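Home | Products | Gates & Perimeter | Drainage | Trade Accounts | Contact

We use cookies to remember your quote list. Accept | Manage settings

Raju Sliding Gate, Grid Infill – Street Frontage Series

The Raju is a single-leaf sliding gate for properties that open directly onto a narrow street, where a swing leaf would cross the curb line or take up yard depth. The leaf travels parallel to the frontage on a floor track and stores behind the adjoining wall or fence run. It is supplied as a welded steel frame with a square grid infill, primed or in a red oxide finish.

Typical use is a yard or ground-floor parking bay beneath an upper story. Where an eave or slab projects over the opening, measure the clear height at both jambs and at mid-span. Order to the smallest of the three. The guide rollers need 60 mm above the top rail, and this allowance is not included in the listed leaf height. 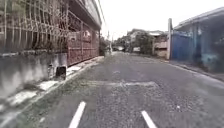
Frontages on older streets are seldom level from end to end. The track bed must be level over its full length even if the gutter falls alongside it, so the difference is taken up in the concrete under the track. Set the track back from the curb by at least 280 mm. Do not cast the bed over an existing drain opening or box in the wall base; sleeve it through and keep the outlet clear.

Adjoining fence

The Urkthorpe bar panel is the matching fence for mounting on a low concrete wall. Posts are base-plated and fixed to the wall top with resin anchors. Check the wall before ordering. Surface staining is not a concern, but cracked or hollow-sounding concrete has to be cut out and made good first. Panels can be raked to follow a slope of up to 6 degrees – beyond that, step them.

Finish and upkeep

Red oxide is a primer color and will weather. For a longer repaint interval, specify the Mundside two-coat system in brown, gray or blue. Bare bar ends and site welds must be coated the same day. Brush out the track monthly, more often under trees, and grease the roller bearings every 8 months.

Ordering

Leaves are made to size by Codcombe and are not returnable. Send opening width, the three clear heights, storage length and side of travel as seen from the street. Drawings are checked by Reet Grīnberga in the gate office before cutting – allow time for one round of corrections.

Page last updated: April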